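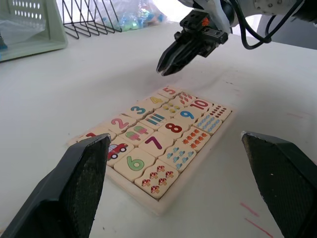 Early Number Learning
Handout for Unit 8, 10/19/22
Instructor: Nélida Medina

Reciting number words and counting are separate skills. Many three-year-olds can say the words up to ten in order, but if you ask for four blocks they hand over a fistful. The word list comes first. Its meaning is filled in slowly, one small number at a time.

Terms to know

One-to-one correspondence: each object gets one number word, with no skips and no repeats.

Stable order: the words come in the same sequence every time.

Cardinality: the last word said tells how many are in the set.

Numeral recognition: matching the written symbol to its word. A child may do this well and still be shaky on cardinality, so test the two separately.

Matching materials

Puzzles that pair a numeral with a quantity give the child a way to check an answer, but a piece can also be placed by shape alone. Ask the child to say the number before placing the piece — and write down what you hear, including wrong answers.

For next class

Read the Barbosa chapter, pages 289 and following. Skip the section on place value. We return to it in December.

Bring notes from one observation of a child counting. Record the age in months, the objects used, and the point where the count broke down. Teen numbers are a common trouble spot in English, so note what happens from 11 to 17.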